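News > Getting Around > Walking and Cycling

Flultberg's riverside path to stay open through the winter, with new lights and a lower speed for bikes

Anyone who has tried to walk from the old mill end of Flultberg to the train station after the clocks change will know the stretch we mean. It starts out pleasantly enough, with the water on one side and the backs of the gardens on the other, and then the last of the streetlights drops away behind you and you find yourself going along with one hand out in front, hoping that whoever is coming the other way has remembered a lamp. For years the answer has been to close the gate at the station end from November and send everybody up to the main road. This winter, at long last, the gate is going to stay open.

The town council agreed on Friday to keep the riverside path open all year, and to put in low lights along the darkest part of it, from the footbridge to the station steps. The lit section will be 510 yards long. Work should start in September, once the nesting season is well and truly behind us, and the lights are due to be switched on before the first dark evenings of the fall catch people out.
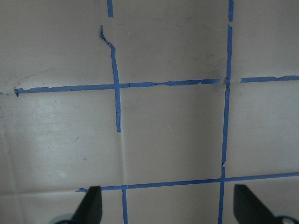

Photo: Rirnelach Messenger

There is some history to all this, and it is worth going over, if only for readers who have moved here since. The path was laid on the bed of the old goods line to Rirnelach, which is why it runs so level and why it is so popular with people pushing strollers, with people using wheelchairs, and with those of us whose knees no longer care for the hill. It was opened as a daytime path only. The winter closing was brought in a few years afterward, following a run of complaints about icy mornings under the trees, and although it was meant to last for a single season it was renewed every year after that, more or less by habit.

What changed matters this time was the bus. When the early service from Rirnelach stopped calling at the top of Mill Lane last spring, a good many people who had been riding down to the station began walking or cycling instead, and found to their pleasure that they rather liked it. By the summer the path was busier than it had been in a long while. Closing it again in November would have put all of those people onto the main road, where the sidewalk is narrow and in one place vanishes altogether on the side you would want to be on. A petition to keep the gate open gathered 500 signatures, a very respectable number for a town of our size, and it was handed in at the council offices in June in a cake tin (which was returned).

The lights themselves will be supplied by Bakalis, a firm that has already done the towpath at Una, and readers who have been over that way of an evening will have an idea of what to expect. They stand at knee height and point downward, and they dim when there is no one near them, then come up gently as you approach. The council chose them with the bats in mind, as well as the people who live along Garden Row and would prefer not to have their bedrooms lit up at midnight. They will go off altogether at 11 p.m. and come back on at 5 a.m., in good time for the first train.

The part of the plan that has caused the most talk, though, is the speed. Cyclists will be asked to keep to 10 miles an hour between the footbridge and the station, down from 15 at present, and there will be new signs at both ends to say so. Painted markings will go down on the bend by the allotments, where the hedge hides everyone from everyone else until the last moment. Several regular riders spoke at the meeting, and by and large they were in favor, with a grumble or two about the morning rush for the 7:40. 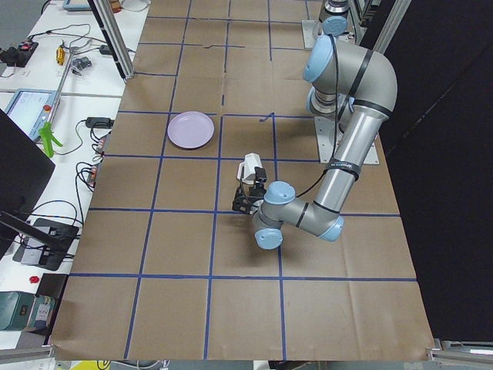 One reader of these pages wrote in to say that slower bikes are all very well, but that the real trouble on the bend is the hedge, which has not been properly cut back since the spring before last and now takes up a good third of the path. Cut the hedge, the letter went on, and people would see each other coming and slow down of their own accord. The council has told us that the hedge belongs partly to the allotments and partly to the railroad, and that it is writing to both. We will let you know how that goes, but we would not suggest holding your breath.

There was also a long discussion about ice, and quite right too. The path will be gritted on weekday mornings when frost is forecast, starting from the station and working back toward the mill. It will not be gritted on weekends, at least for this first winter, and a board at each gate will say whether it has been done that day. Two new grit bins are to be put in by the footbridge, so that anyone who comes across a bad patch can see to it themselves. 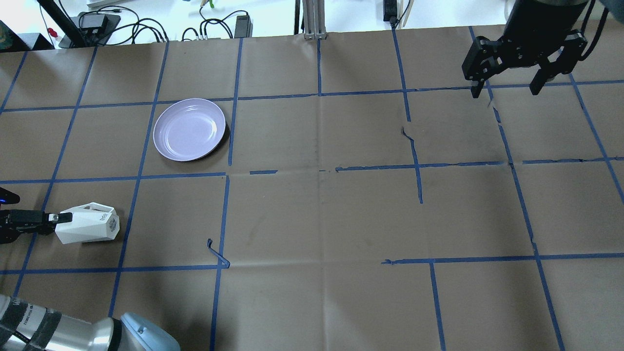 Will the path have to close while the lights are being put in?
For a short while, and only in sections. The contractors plan to work on one length at a time between 9:30 a.m. and 3 p.m., with a signed way around by Garden Row, and the whole path will be open in the mornings and evenings when most people need it.

The steps at the station end are a different matter, and a sore one. They have no ramp, so anyone with a stroller or a heavy bike still has to leave the path at the allotments and go around by the parking lot, and nothing in the present plan will change that. The railroad has said it would look at a wheeling channel down the side of the steps, though it has given no date for one. Several people at the meeting asked for it to be pressed on the subject, and the council agreed to raise it again in the new year, along with the matter of the missing handrail. 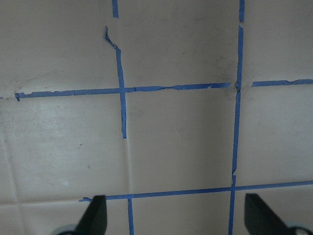 DATES AND MEETINGS

The plans can be seen at Flultberg library during its usual hours, on the table beside the large-print shelves, and there are copies at the station ticket office for those who are passing through. Comments about the signs and the markings on the bend can be left at either place until the end of August. An evening walk along the route, from the mill to the station steps and back, will set off from the mill gate at 8 p.m. on the last Friday of the month. Dogs are welcome on leads, and sensible shoes are a good idea, as the ground by the footbridge stays muddy well into the summer.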